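Why Do Socks Have Stripes You Can Feel?

Hi, I'm Doina Vlachou, and I think about socks more than most grown-ups do. I used to work at a little sock mill called Brovoma, and I still turn every new sock inside out to see how it was made!

Go and get a clean sock, and run your thumb slowly along it. Some parts are probably smooth. Other parts might have little bumpy lines, like tiny hills and valleys. Those bumpy lines are called ribs. On a pair of green socks the ribs show up as dark and light lines, even though all the yarn is green - the light lines are the hills and the dark ones are the valleys.
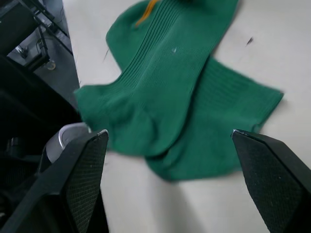 So what are ribs for? Stretching! Yarn in a sock isn't straight. It's bent into loops, and each loop hangs on to the loop next door. A smooth part has all its loops facing the same way. In ribs, some loops face you and some face away, so the cloth folds up a bit like a paper fan. Pull it and the fan opens. Let go and it closes again, and that's how your sock hugs your leg.

There are a LOT of loops. My friend Reijo once counted the loops in just the cuff of one baby sock, with a pin and a magnifying glass, and he got to 1,730. It took him until lunchtime (and then he lost the sock).

Colored stripes are a different thing. To make one, the machine stops using one color of yarn and picks up another for a few rows. Look closely at the place where two colors meet and you may find a zigzag, like very small teeth. Those teeth are the loops of one color poking in between the loops of the other.
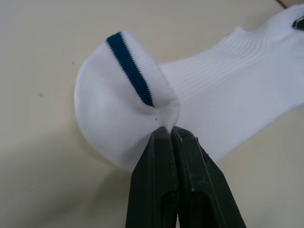 Why do socks get fuzzy?

Yarn is made of lots of short, thin hairs called fibers, all twisted together. When a sock rubs on your shoe or tumbles around in the wash, some of the ends wiggle loose and stick out. Sometimes they roll up into little balls, and those are called pills.

Now put your sock back on before your foot gets cold!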